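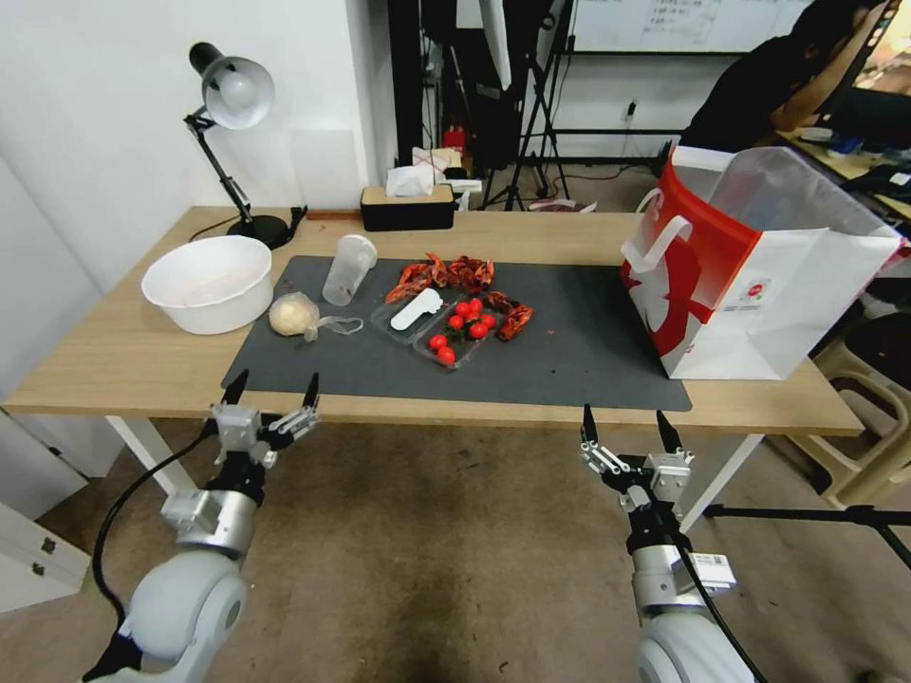

Table mats: frequently asked questions

These are the questions that reach us most often about the Plesten table mat, which we sell in dark grey and in sand. If yours isn't covered, use the contact form and Dzintra Rimkutė on our customer desk will reply, usually by the next working day.

Which size do I need?
Measure the flat part of your table and leave a border of bare wood at the back and sides. The front edge of the mat can sit level with the front edge of the table. Most people with a four-seat table choose the large, which is 94 cm by 42 cm. The large is meant for shared dishes and prep. For a single place setting, look at the Griketti range instead.

Does everything have to fit on the mat?
No. A bowl or a lamp can stand on the wood. Try not to leave a bowl half on and half off, as it can rock if the mat is a thick one.

Can I put food straight on it?
We don't recommend it. Dry things such as a garlic bulb in its bag are fine. Cut fruit, cooked food and anything oily should go in a tray or on a plate.

What about shellfish?
Crayfish and prawn shells have sharp ends and can scratch the surface if they are dragged. Lift them off by hand or tip them into a bowl. If you are having a shellfish supper, put out an empty bowl for the shells before you start.

Will tomatoes stain it?
Whole cherry tomatoes won't. Juice from split ones should be wiped up within 30 minutes. On the dark grey you are unlikely to see a mark even after that, but on the sand you will.

How do I clean it?
Warm water, a drop of washing-up liquid and a soft cloth. Dry it flat. Please don't put it in the dishwasher or the washing machine - the backing will come away.

Can hot pans go on it?
No. It will take a warm plate or a mug of tea, but not a pan from the hob. Use a trivet.

My mat won't lie flat. What should I do?
It is sent rolled, so the ends may curl at first. Roll it the other way for a few minutes, then lay it out and leave something heavy at each end overnight.

Will it mark my table?
The backing is safe on oiled, waxed and varnished wood. On a newly oiled table, wait until the oil has fully cured. Pale oak changes colour in daylight, so lift the mat now and then or you may end up with a darker or lighter patch under it.

Do clear plastic trays and cups slide about on it?
Less than they do on bare wood. The surface has a slight grain. Very light, empty cups can still be knocked over, of course.

Do you sell the lamps and tissue boxes as well?
Lamps are in the Milter section of the shop and tissue boxes are under Home. We don't sell bowls or cutlery.

Can I cut it down?
Yes, with a sharp knife and a metal ruler, on a cutting board. Cut mats can't be returned.

How long is the guarantee?
2 years from delivery, for faults in the surface or the backing. It doesn't cover knife cuts or burns. Keep your order email, as we'll ask for the number on it.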